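Keep the Assigned Desk

Leonie Holzer
09/09/2020

My employer sent out a survey in January asking whether we would mind giving up our own desks. The plan was to have 10 seats for every 14 people, book them by phone app, and store personal things in a locker by the elevator. I said I would mind. Most of my department said the same. The plan went ahead for two of the four floors anyway, and then the office closed in the spring and the question was put off.

Now the buildings are opening again, and the question is back. Several firms I deal with have already decided. Dineck has moved its whole billing staff to shared seating. Plisetti kept assigned desks for anyone who comes in three days a week or more. I think Plisetti has it right, and I want to explain why before the rest of us follow Dineck without much thought.

The case for shared desks is a case about rent. An empty desk costs the same as a full one, and with people working from home half the week there are a lot of empty desks. I don't dispute the arithmetic. A facilities manager I spoke to, Radosław Zieliński, put the yearly cost of one seat in his building at $3217, and he has 100 seats he would like to get rid of. That is real money, and it could pay for other things.

What the arithmetic leaves out is the time people spend getting ready to work. At an assigned desk you sit down and start. The chair is already at your height, the screen is where you left it, and the pens are in the holder. At a shared desk you do all of that first, every morning, and undo it at night. I timed myself for two weeks on one of the floors that changed over. Setting up and packing away took me about 17 minutes a day.
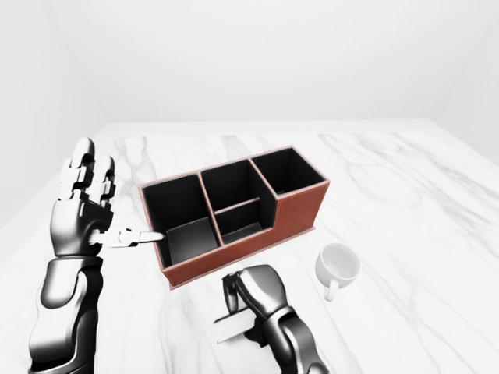
Seventeen minutes doesn't sound like much, and I wouldn't mind it once. Over a year it adds up to more than a working week for a person who comes in three days out of five. Nobody in the rent discussion has put a price on that week. It is taken from the employee's day in small pieces, so it never shows up on a bill.

There is also the matter of where things are kept. People who handle paper need it near them. Mayuree Chareonsuk, who processes returns for a parts supplier called Somboon, used to keep open cases in a tray to her left and closed ones in a drawer. Under the new system everything goes into a locker the width of a shoebox. She carries the open cases back and forth in a tote bag, and twice she has left one at somebody else's seat. Her manager's advice was to scan everything. She does scan everything. The customers still mail paper.

I have heard the argument that personal items are clutter and a clear desk makes for a clear head. Some people do work better that way, and they are free to keep their own desks bare. I work better with a mug, a notebook and a place for small things so I don't have to hunt for them. A cheap organizer on a desk that stays put has done more for my day than any app I have been given at work. 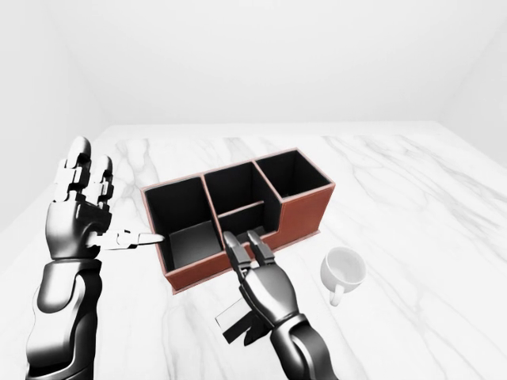
A desk organizer with four compartments, next to a white mug.

The strongest point on the other side is fairness. If one person comes in every day and another comes in twice a month, they shouldn't have the same claim on space. I agree with that. But it is an argument for a cutoff, and Plisetti has one. Those who come in often get a desk. Those who don't can book one of the shared seats near the windows, which I am told are the better seats.

Cleaning has come up too, for obvious reasons this year. A desk used by one person needs less wiping down than a desk used by five. I would have expected that to settle the question for a while, but the memo I got last week treats it as a matter of putting a spray bottle on every table.

Our lease runs until 2042, so whatever is decided now will be hard to take back once the floors are rebuilt. I have asked for the survey results to be sent to all staff before the work starts. So far I have been told they are under review.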